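Wendwood Computer Repair – Frequently Asked Questions

Opening Up a Desktop: Hard Drives, Caddies and What You Probably Don't Need to Buy

Last updated December 19, 2019

My desktop is slow. Do I need a new hard drive?

Maybe. Every ad you see will say yes. Before you spend a dime, look at how full the old drive is and how many programs start up when you turn the machine on. We see plenty of towers where somebody paid for a new drive and then copied the same mess right onto it. If the drive is clicking, dropping files or taking forever to open a plain text document, that's a different story, and you should back it up today.

Will a solid state drive make my old computer feel like new?

It will start faster. Programs will open faster. It won't fix a weak graphics card or too little memory, and we don't care what the box says. An older board may also hold the drive well below the speed printed on the label. For most people who browse and write letters, a 500 GB model is plenty. We have never been able to talk somebody out of a bigger one once they've seen it on sale, but we keep trying.

Do those "drive health" programs work?

Some of them read the drive's own error counts, and that is useful. The ones that show a big red warning and ask for a credit card are selling you something. We tried one called Gendent on a shop machine this December. It reported 759 problems on a drive that passed every test we ran on it, and it offered to repair them all for a yearly fee. We passed.

How do I get a drive out of a tower?

Shut down, pull the power cord, and hold the power button in for a few seconds. Take off the side panel. Touch bare metal on the case before you touch anything else. Unplug the data cable and the power cable from the drive by the connectors, never by the wires. After that it depends on the case. Some drives are held by 4 screws, two on each side. Others sit in a plastic caddy that you release by hand.

Are plastic caddies any good, or are they just cheaper to make?

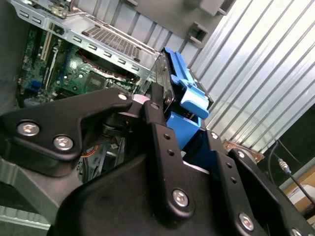
Caddies are cheaper to make, and we were suspicious of them for years. Most hold up fine if you don't force them. The makers like to call them "tool-free," which leaves out the part where you're working in a tight space next to the motherboard. A bright color does help. On a blue one with a flat release tab sticking out to the right, you can at least tell what you're supposed to be grabbing, and you can keep your knuckles off the green board on the other side. If the tab won't move with light pressure, stop and look for a cable or a catch you missed. Tabs snap, and a replacement for an older case can be hard to find.

Can I use a caddy from another brand?

Don't count on it. Sellers write "universal" on everything. We ordered a batch of Costigan caddies that were supposed to fit most office towers, and they fit one case in the shop – badly. Measure first, or bring the old one in.

Is an anti-static wrist strap necessary?

It's cheap and it does no harm. Plenty of people skip it and get away with it. We wear ours when the air is dry and the heat is on.

Should I pay for data recovery?

Get a quote in writing first. We know of customers who were charged $800 just to be told the files were gone. Ask whether you pay if nothing comes back.

Do you work on Fladosach cases?

Yes, but allow an extra day. The side panels fight back.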